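**Skundau sets budget for automated drive handling at its equipment return center**

*Purchase covers five robot cells; first units due in August*

Skundau, which takes back, tests and resells used data center hardware, has approved the purchase of five robot cells for its return center in Vorolach. The order follows a trial at the site and is the company's largest spend on handling equipment so far.

The cells will be bought in two stages. Two are on order and are due in August. The other three will be released once the first pair has worked a full quarter on live returns. Each cell consists of an arm, a two-finger gripper, a wrist camera, a fixed work fixture and a guarded table.

"We split the order because we know what the arm costs and we know less about what it costs to keep it fed," said Mesfin Belay, head of operations at Skundau. "Fixtures, spare fingers, operator time. Those lines are in the budget now, and they were missing from our first draft."

The Vorolach center received 1,472 servers in its busiest month last year. Most came in with drives still fitted. Drives have to be taken out of the machine, logged and sent for erasure before anything else can happen, and this step has held up the rest of the line for two years. Staff will continue to do the logging and all work on damaged units.

Handling work at Vorolach:
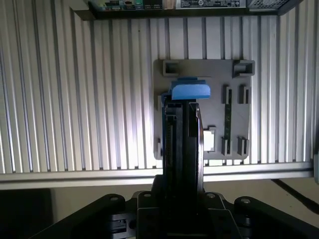
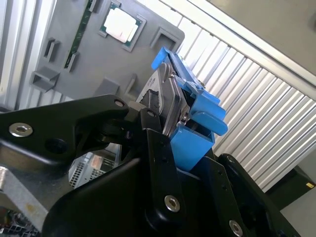
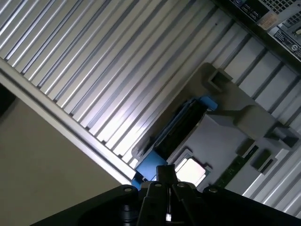 Gripper fingers account for a separate line in the approved budget. Skundau first planned to buy one set per cell and replace them yearly. The revised plan allows three sets per cell, plus a supply of blank fingers that can be cut to shape on site. Drives arrive in carriers from many manufacturers, and the parts that stick out differ from one to the next. The blue caddy with a silver hard drive, shown tilted in the jaws, has two lever handles on one side and a tab at the top, and a finger shape chosen for that carrier may be a poor choice for a plain one. Skundau will hold finger sets for the carrier types it sees most often and will send the rest to the manual benches.

The work fixtures are the second item that changed. The original estimate assumed one fixture design for all five cells. The company will now order mounting plates separately from the frames behind them, so that a cell can be moved to a different server model without a new frame. Plates will be drawn up in-house under the project name Chala, and the drawings will be given to the supplier as part of the order.

Asnakech Negash, who manages purchasing, said the supplier was asked to quote for service by the visit and by the year. Skundau chose the yearly contract for the first two cells and left the question open for the other three. "Three cells is enough that we might train our own technician," she said. "We would like to have some months of service records in front of us before we decide."

The following is included in the first stage:

- two complete cells, delivered and installed
- three finger sets per cell
- 100 blank fingers
- one year of service, including parts
- 624 hours of operator and technician training, shared between both shifts

Floor work at Vorolach is budgeted separately. It covers new power drops, network connections and the removal of one packing bench. The bench will be moved to the goods-out area.

Inventory records from the cells will go into Orkidness, the stock system already used at the site. No new software licenses are needed for the first stage. A connection for the second stage has been quoted but is not yet ordered.

Skundau does not plan to reduce staff at Vorolach as part of this purchase. Employees now assigned to drive removal will be offered places in testing and repair, where the company has open positions on both shifts.

**About Skundau**

Skundau collects, tests, repairs and resells servers, storage and network equipment for business customers. Its return center is in Vorolach.

**Press contact**

Skundau Press Office, Vorolach. Requests for site visits should be sent to the press office at least two weeks ahead. Visits to the robot cells will be possible once installation is complete.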